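Repairing and Refinishing Wooden Tables in a Small Workshop

Student project report, second year, Wood and Furniture course
Authors: Majdi Mansour and Ignacio Llorente

1. Why we chose this subject

In our town many families have an old wooden table which they do not use any more. The top has rings from cups, or the varnish has become yellow and comes off in small pieces. Usually the table goes to the street or to the cellar. We wanted to learn if a normal person can give such a table a new surface with simple tools and a low cost.

We made our work in the workshop Hamdan, which is a family business near the river. The owner let us use one corner in the evenings of November, after five o'clock. He also lent us clamps and a good lamp. The lamp was more important than we expected, as I will explain in part 3.

2. Knowing the wood

Before any sanding it is necessary to look at the grain. The grain shows in which direction the tree was growing, and all the work with paper or plane should follow it. If you go across the grain, you make small scratches. They are difficult to see at first, but when the oil or the varnish comes on them they become dark lines. On wood with strong waves the direction changes often, so you must work slowly and with a light hand.

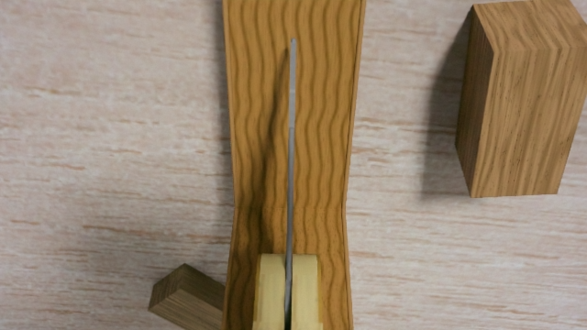

Which direction should you sand if the grain is wavy?
Follow the general length of the board and do not try to follow each wave. Use a fine paper for the last pass and press very little.

We learned also that a table top is often made from more than one board, or from plywood. With plywood the upper layer is thin, and after too much sanding the next layer appears. This cannot be repaired in an easy way. Majdi made this mistake on our first table, near one corner, and we had to keep that side to the wall.

3. The light in the workshop

When the light comes from above, a surface looks flat and clean even if it is not. When the lamp is low and at the side, every scratch makes a small shadow. We put the lamp at the height of the table top and turned off the ceiling lights. In this way we found many marks that we thought we had removed the day before.

The colour of the wall is also a question. In the corner where we worked one wall was dark, and the finish seemed to us more red than it was. When we carried the table to the door, in daylight, it was much lighter. After this we always tested the colour next to the door. 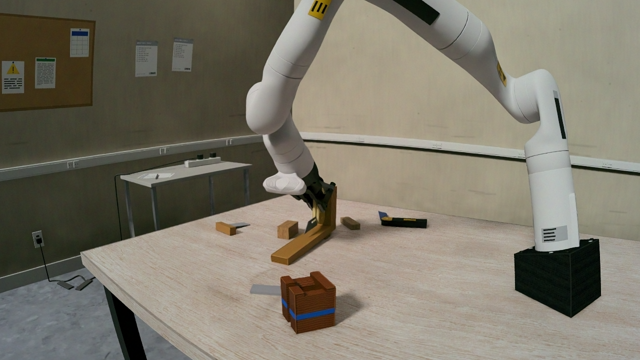

4. Materials and cost

We compared two finishes. The first was a hard oil with the name Skusus, and the second was a water varnish called Tatix. Both can be bought in the paint shop Irnik, where the seller was very patient with our questions.

The oil is put on with a cloth, left for twenty minutes, and the rest is wiped away. It needs a long time to dry, and the cloths must be laid flat outside before you throw them away, as they can become hot and even start a fire. The varnish is put on with a brush or a short roller. It dries quickly, but dust stays in it, so the floor should be cleaned the evening before and not just before the work.

For all the tables together we spent 3326 of our local money, and the school had given us 3000. The difference we paid ourselves. The biggest part was the sanding paper, because in the beginning we bought a cheap one which lost its grains after a few minutes.

5. The test of the surfaces

We left drops of water, coffee and cooking oil on small pieces of the same wood, each piece with one of the finishes. After one night we wiped them and looked with the low lamp.

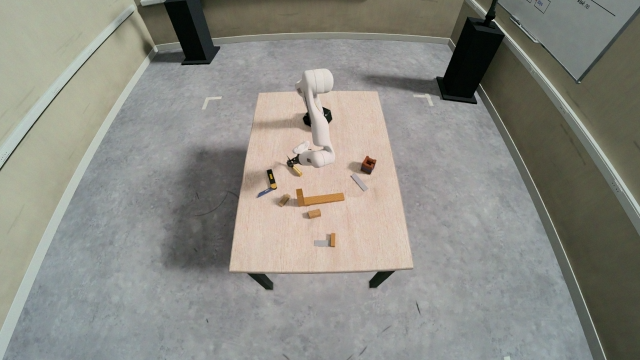 The coffee was the hardest test. On the oil it left a light brown ring, which went away after a little sanding and new oil. On the varnish there was no ring, but where the varnish had a scratch the coffee had gone inside, and there the mark stayed. The water did nothing on the varnish and made the oiled wood a little rough to the finger.

We also asked 23 visitors of the school open evening to touch both surfaces with closed eyes. Most of them preferred the oil and said that it feels warmer. Ignacio was surprised by this, he was sure that the smooth one would win.

6. What was difficult

The legs took more time than the tops. On a top you can work with long movements, but a leg has edges, and the paper takes away the edge very fast. We began to wrap the paper around a piece of cork and it became better.

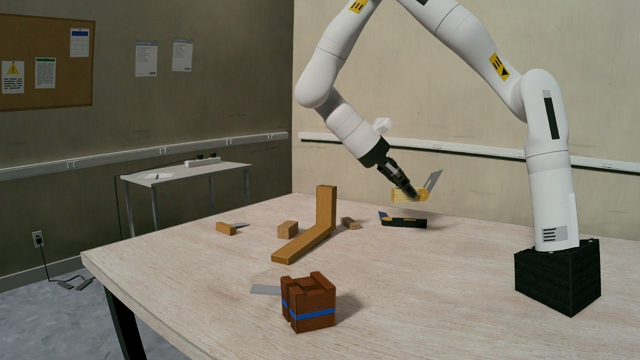
Another problem was the joints between legs and frame. In one table the old glue was broken, and the table moved when somebody leaned on it. We opened the joint with warm water and a thin knife, cleaned it, and used new glue with two clamps during one night. It is important to measure the diagonals before the glue dries. We forgot this once, and the table stood on three legs until we cut a little from the fourth.

7. What we would do next time

We would buy better paper from the first day and write the number of the paper on the back of each piece, so that they do not mix. We would also make the colour test earlier. One table is now used in the school library, and the one with the bad corner is at the home of Majdi, where his mother has put a plant on it.

We thank the Hamdan workshop for the space and our teacher for correcting the English of the first version.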